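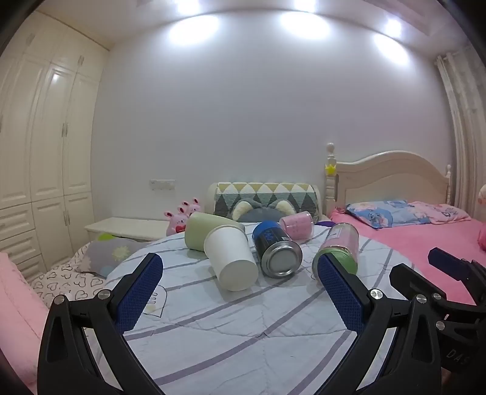
Home Notebook Parts Calendar Links

May 29, 2026
Posted by the Starnley robotics club, manipulation group

Worked on the bed set all session. The kitchen counter set is finished and copied over, so this is the first one on a soft surface. Same rules as before: open the jaws fully, come in low, close, lift clear, put down, back off, open again. One object per run.

The things on their sides are harder than they were on the counter. A can on a hard top rolls away if you bump it. On bedding it sinks a little and stays where it is, but the fingertips catch the cloth and you pick up a fold with it. We had eight runs with cloth in the grip and marked them all as bad. Coming in with the wrist higher fixed most of it. The bad ones are kept in their own folder, please don't delete them. The Sperling team asked for failures last year and we had thrown ours out.

The jar with the green lid is the heavy one. Grip it near the middle of the label. If you take it by the lid end it swings down when you lift. The metal can gave no trouble once we stopped closing on the rim. Cups need a light hand, and we are still squeezing too hard. Whoever runs next should practice the cups for a few minutes before recording.

Ceiling lights stayed on for every run. Bed to bed transfers not tried yet.
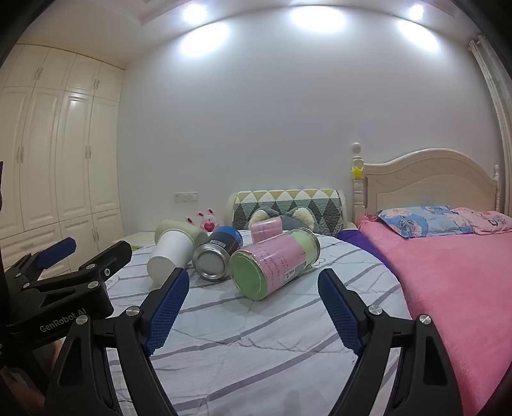 RUNS AND SETTINGS

Good runs: 16, most of them the can and the jar. We wanted more of the small pink one and ran out of time. It should go first in the next session.

Reset between runs: mix up the spacing and the direction things point. When we went over the early runs the layout had hardly changed for six in a row. Leave some close together too, so the fingers have to come down in a tight gap. Plush toys stay on the bed as background and are not targets.

Pads: wiped down at the start and again halfway. Lint from the bedding builds up in the texture and the grip gets worse. Added a cloth to the kit bag.

Screws: one at the left finger had worked a quarter turn loose. Tightened. Check it each time.

Naming: use bed_ and then the object and the run number. Three files went in with the counter prefix and have been renamed. The index on the Civside drive is up to date as of tonight.

To do
- more cup runs, lighter grip
- small pink container, lying down and standing
- try the pink bed, compare with this one
- ask about the Stirnitz entry form, which we need before September

Starnley Robotics Club | Contact the group | Copyright 2026 | Back to top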